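I have a weakness for open days. Sewage works, fire stations, the place that makes the little paper cups for muffins -- if somebody puts out a sign and a plate of cookies, I'm there. So when my neighbor Marlene Toledo told me the Teviva tea and spice works out in Praltbridge was opening its doors in December, I had my coat on before she'd finished telling me where to park.

Where to park, by the way, is the Calloway lot behind the old feed store. Don't try the street. We tried the street. We went around the block 3 times and ended up in the Calloway lot anyway, and then walked back along the canal with the wind going right through my good scarf.

You smell the place before you see it, and I'd been told that, and I still wasn't ready. Cinnamon first, then something green and sharp that Marlene swore was eucalyptus and that turned out to be cardamom. The building is plain brick with small windows up high. There's a bell by the door, a real one with a rope, and every kid in line got to pull it, and so did I.

They split us into groups and ours went with Ayten Özkan, who has been blending tea there for most of her working life. She had a cold! She apologized for it right off and told us she hadn't tasted a thing properly all week and was leaning on her notes and on her assistant Welington's nose. I liked her so much for that. She walked fast and talked over her shoulder, so if you were at the back with the strollers you missed a fair amount (sorry, strollers).

First stop was the raw store, a long cool room with sacks stacked on pallets and a chalk code on each one. 400 sacks is what it holds when it's full, and it was full, because the holiday orders hadn't all gone out. She slit one open and let us put our hands in. Whole cloves. It feels like putting your hand in a bucket of tiny nails, only nice. My fingers smelled like ham until bedtime.

Then the sifting room, which was my favorite and also the loudest. Black tea comes in all mixed sizes, and it gets shaken down through a stack of screens until the dust drops out of the bottom and the big twisty leaves stay up top. I always figured the dust was swept up and thrown out. No, it goes in bags, and it brews strong and quick, and Ayten drinks it herself at home with too much sugar. I've been a bit of a snob about loose leaf for years and I felt pretty silly standing there.

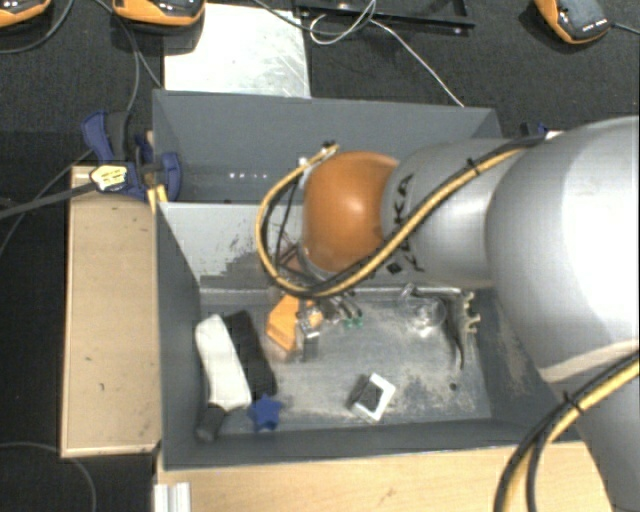
Blending is done by weight, and the recipes are kept on index cards in a tin that used to hold shortbread. I couldn't believe it. There's a computer too, but when somebody asked which one was right if they disagreed, Ayten just patted the tin. Their best seller is a winter blend called Amside, black tea with orange peel, clove and a little bay leaf, and I wrote on my hand to buy some. The peel they showed us was a deep shiny orange, and a little girl in our group wanted to know if it was candy. It is not candy. She tried it anyway. The bay leaf is the part I'd never have guessed, and once you know it's there you can't stop tasting it.

Up a metal staircase (hold the rail, it's steep) is the tasting room, and this was the bit Marlene had come for. White bowls in a long row, a spoon each, and you're supposed to slurp. Really slurp, loud, so the tea sprays across the back of your mouth. Welington Arruda showed us how and it sounded like a bathtub draining. Twelve grown adults stood there going pink and making polite little sips until one older man named Rogério Rangel let out an absolute honker of a slurp and then we were all at it. He told me afterward that he used to buy coffee for a living and had been waiting years for an excuse to do it in public.

We tasted four. I got two of them right, if you count "the smoky one" as right. Marlene got all four and has mentioned it several times since.

The talk at the end was in the canteen, and I'll be straight with you, it dragged. Zuleica Lins from the front office went through the history with slides, and the projector kept going to sleep. Some good bits in there, though. The works started with 50 customers and a handcart. During one bad winter the canal froze and they pulled the chests in on sleds. She had a photo of the sleds, but that was one of the slides we lost.

Now, the shop. It's a counter in the hallway by the coat hooks, and they only take cash, so plan ahead. I got two tins of the Amside, a bag of the dust (I'm a convert) and a little jar of cloves I did not need. They had packed 700 gift tins for the open day and by the time we came through at half past three there was hardly anything left of the ginger one. If ginger's your thing, go in the morning.

Cookies: cardamom shortbread, very short, slightly burned on the bottom, excellent. I had three and put one in my pocket for the ride home, and Marlene ate it before we got to the bridge.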